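Closet week, day 6! I'm finally on hangers and I'm more excited than any grown adult should be.

I've thrown out every bent wire one from the dry cleaner and I'm keeping the cream plastic ones. They're light, they have those little notches for straps, and they don't leave shoulder bumps in my sweaters!

Rule for the shelf: hangers live in a basket when they're not holding clothes. Hooks all at one end -- otherwise you pull out one and get four.

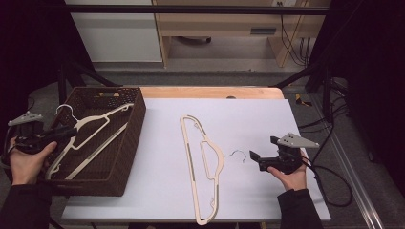
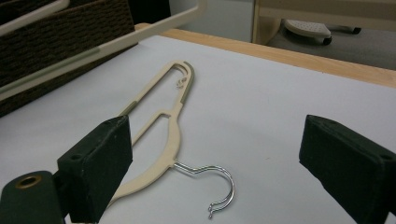
Cream plastic, silver wire hook. Love them.

How many hangers should I keep for one closet?

Count the clothes you hang and add a few spares for laundry day. I landed on 40 for mine and the rod still slides nicely.

Next up is the basket itself. A woven one with straight sides fits a shelf so much better than a round one (I tried round, it ate half the shelf).

Sweaters get folded tomorrow -- wish me luck, there's a whole drawer from Drirnormont winters in there!

Comments

Sinéad Lenihan: Hooks all at one end!! Doing this tonight.

Peadar Brennan: I had 89 hangers and 100 shirts. Explains a lot.

Áine Gallagher: Do the notches hold thin straps? Mine always slip off.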